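Course Materials > Home Organization Basics > Unit 3 > Handout: The Small Medicine Box

Unit 3: The Small Medicine Box
Kavetti Community Learning, Pamville
Keep this one with your Unit 2 notes on drawers, as we'll go back and forth between the two.

Welcome back, everybody. I know the linen closets took a lot out of some of you last time, so this unit is a gentler one, and you can do nearly all of it sitting down with a cup of tea beside you. We're going to take the odds and ends that live in the bathroom cabinet, the kitchen drawer, the glovebox and the bottom of the good handbag, and give them one box with a lid that shuts.

3.1 Choosing the box

You don't need anything fancy. My own favourite is the sort of clear plastic tackle box that opens out in tiers, the kind sold for fishing gear or beads, and I've grown so fond of them over the years that I have to be steered past that aisle at Gourlay Hardware. The tiers swing up and back on their little arms when you open it, so everything small is spread out in front of you and the deep part at the bottom is still easy to reach. Clear sides are worth having, too. You can see whether you're out of bandages without opening anything, and so can whoever is looking after the kids that evening.

Before you buy one (or pull one out of the garage and give it a good wash!), open it all the way and set it on the table you plan to use. These boxes take up a good deal more room open than shut, and a box you can't open fully on its shelf is a box you'll end up rummaging in.
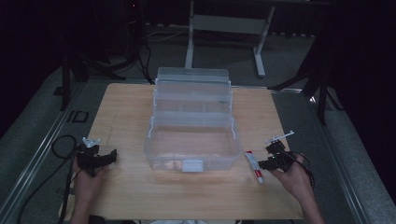
Start with the box empty, please, even if it already has things in it. I do know how tempting it is to leave the bottom layer alone because it "looks fine", and I've done it myself, and every time I've found something down there that should have gone back to the pharmacy years ago. Wipe out the corners of each compartment with a damp cloth and let it dry with the trays up while you get on with the sorting.

3.2 Sorting on the table

Clear a patch of table and put everything out where you can see it. Make 3 piles: keep, return, and ask. The "ask" pile is for anything you don't recognize, anything with a label you can't read, and anything that was prescribed for someone who may not need it any longer. Your pharmacist is the one to ask, so pop the whole pile in a paper bag and take it along on your next trip. Please don't put medicines in the sink or the garbage.

Check the date on everything in the "keep" pile. On tubes it's often pressed into the flat end, where it can be very hard to make out, and a bit of lamplight from the side helps a great deal.

3.3 A word about tubes

Tubes are the awkward ones. They roll, they hide under each other, and once they've been squeezed a few times they won't lie flat for love or money. Give them the deep compartment at the bottom and save the divided tray for small things like tweezers, safety pins and wrapped bandages. If the compartment is deep enough, stand them cap down with the names facing the same way.

Many of us have creams at home that a relative brought from overseas, with the name printed in a language only part of the household reads. Keep those in their own packaging if you still have it. If you don't, write a small tag in English saying what the cream is and who it's for, and fasten it so it doesn't cover the printing. Steroid creams in particular should be clearly marked, as they aren't meant for every rash or every person, and you'll want to check with a pharmacist before anyone else in the house uses one.
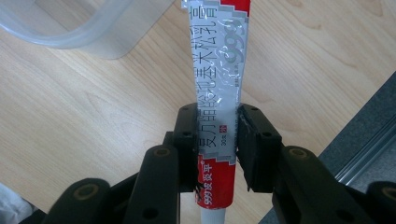
Fig. 2. A 30 g foil tube of compound dexamethasone acetate cream, cap down. The name runs up the length of the tube in Chinese.

3.4 Where the box lives

Somewhere cool, dry and up high, with the latch done up. I'm afraid the bathroom is a poor choice in most homes on account of the steam. A hall cupboard does nicely, or a high kitchen shelf well away from the stove. If you have little ones visiting, remember that an ordinary tackle box latch won't keep a determined toddler out, so choose a cupboard that locks.

To do before Unit 4

Sort one box, start to finish, and bring me the list of what you kept. Go through it again in June, when we have our Pornovmont potluck and I'll be asking how it held up. Blank list sheets are in the tray by the classroom door.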